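Bread Baskets: Frequently Asked Questions

Borkovard Tableware, Wimelden shop and mail order

Which basket do I need for rolls?
For a family table, the medium Cozma is the one most people buy. It is 11 inches across and takes ten ordinary dinner rolls or a few large twists. The Gunness is 16 inches across and is meant for buffets or for a whole loaf with rolls beside it.

Are the baskets real wicker?
The Cozma is woven from synthetic rattan. The Gunness is willow. Both are sold for serving bread, and neither should go in the oven, under a broiler or in a microwave.

Can bread go straight into the basket?
Yes, if the crust is dry. Twisted and braided rolls hold together well and leave few crumbs. For anything glazed, sugared or buttered, put a cloth or a sheet of parchment down first. Sticky crumbs are hard to get out of a tight weave.

Will fresh rolls go soggy in it?
Let them cool on a rack for at least 10 minutes before you fill the basket. An open weave lets steam out through the sides, but a thick cloth folded over the top will hold it in. If you like a soft crust, cover them. If you like it crisp, leave them uncovered.

What does the dark weave look like on a white table? 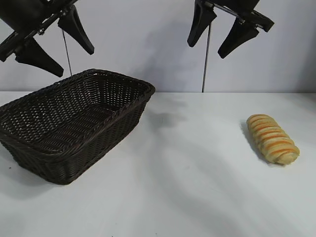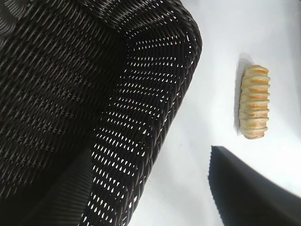

Dark woven basket, with small gaps in the side wall

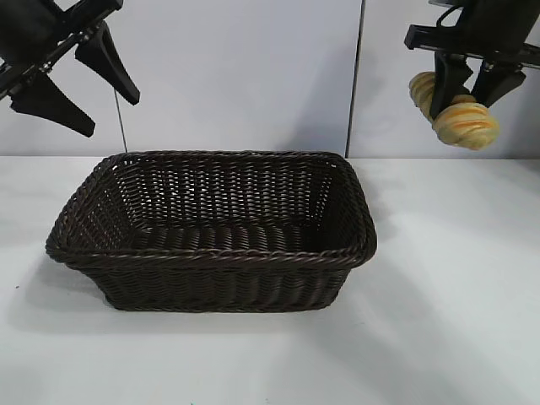
Dark baskets do show flour. If you bake floury rolls often, the natural color may suit you better. Pale crumbs brush out of either one with a dry pastry brush.

How do I clean it?
Turn it upside down over the sink and tap the bottom. Wipe synthetic rattan with a damp cloth and a drop of dish soap, then dry it with a towel. Willow should only be wiped, never soaked. The dishwasher will loosen the rim on both kinds.

Crumbs are stuck between the strands. What now?
Let the basket dry completely and use a soft toothbrush, working along the rows of the weave. A vacuum with the brush attachment also works on low. Please don't pick at the strands with a knife.

Can I leave bread in the basket overnight?
It will be stale by morning. Move leftovers to a bread box or a paper bag. Rolls for the next day can be frozen and warmed on a baking sheet.

Do you sell liners?
Cotton liners come in both sizes, in white and oatmeal. They are machine washable and shrink slightly the first time. The item number for the medium liner is 854.

Can I return a basket I have used?
Unused baskets can be returned with the tag on. We can't take back one that has had food in it unless the weave or rim has failed. Bring it to the Wimelden shop or mail it with your order slip. The shop is closed on Sunday.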